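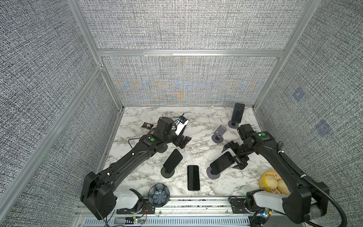
**What should I do with a drawer full of old phones?**
posted by mossyporch, 11 Sep 2026

We're moving out of Bloxham in January and I've got a bunch of dead or half-dead phones to deal with. A couple still have baby pictures on them (I think!). Does Cendbridge take them at the dump, or do I have to pay somebody?

**tinroof411**

Don't put them in the trash, the batteries can catch fire. The Cendbridge transfer station has a bin by the gate. No charge when I went.
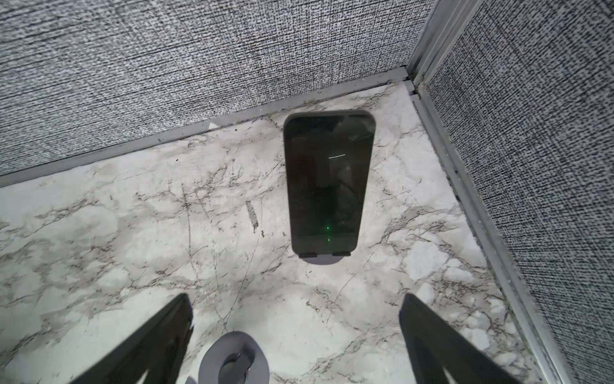

**Grotavico_gal**

Get the pictures off first! I plugged mine in overnight and one I'd given up on came back with 3000 photos on it. Sign out of your accounts, then do the factory reset. If the screen's shot, the repair counter on Clestusar Street pulled my files for $16, but call ahead, they're closed a lot.

**dent_n_ding**

just sell em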